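On Folding Cloths Before They Are Put Away

The linen room has occupied much of my attention since January, and I have set down these notes for colleagues who asked how the cloths are now being handled. Readers of this blog will recall that the spring inventory listed 371 cloths in general use, distributed among four shelves with no particular order. Most had been put away in heaps. A heap takes up more space than a folded stack, and it obliges the next person to pull out several cloths in order to find one of the right size.

The method described below was agreed with Esko Peltonen, who manages the supply shelves at Kostberg. It applies to plain cloths of all colors. Tablecloths with a woven border are still sent to Lindqvist for pressing and should be left in the gray bin.

A large cloth should be opened fully before any fold is made. This is the step most often skipped. A cloth that still has a diagonal crease running through it will not fold square, however carefully the edges are brought together afterward, and the result leans to one side once it is placed on a stack. 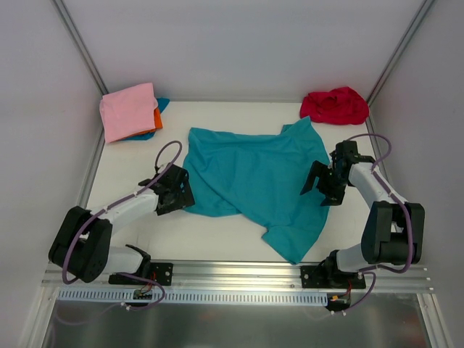
Household Textiles Group, Kostberg

The teal cloth lies across the middle of the surface with its outline still irregular. One long fold runs from the upper left toward the lower middle, and a flap at the lower right comes down to the front edge. At this stage the corners deserve attention first. I find the two far corners, draw them apart until the upper edge is straight, and only then deal with the near side. Shallow wrinkles of the kind seen beneath the upper edge may be smoothed with the flat of the hand, working outward. A flap such as the one at the lower right should be lifted and laid open. Pulling it sideways tends to drag the rest of the cloth along with it.

The stack in the far left corner, with light pink on top, then orange, then blue, shows that exact alignment is not required. The orange shows along the right side and the lower edge, and a corner of the blue projects. For the shelves this is acceptable, provided that the stack stands without leaning. The red cloth in the opposite corner is gathered in a heap and would need to be opened out like any other before folding.

With regard to size, a large cloth is folded in half twice, and then once more if it is still wider than the shelf. Small cloths are folded in half twice only. Stacks are limited to 12 cloths. We tried taller ones in the first week, and they slid forward whenever the shelf door was opened.

Hanne Kallio has asked whether the cloths should be sorted by color. My view is that size matters more, although I have no objection to a mixed stack being arranged by color within a single size. She has kindly prepared labels for the upper two shelves. The lower two will be labeled when the brackets have been replaced.

Some 28 cloths were withdrawn during the inventory on account of frayed edges or stains that had not responded to washing. These have been cut down for use as cleaning rags and are kept in the drawer beneath the sink. They do not need to be folded.

Questions about the labels may be addressed to Hanne. Requests for additional cloths should go to Esko, preferably before noon, with the size and quantity stated.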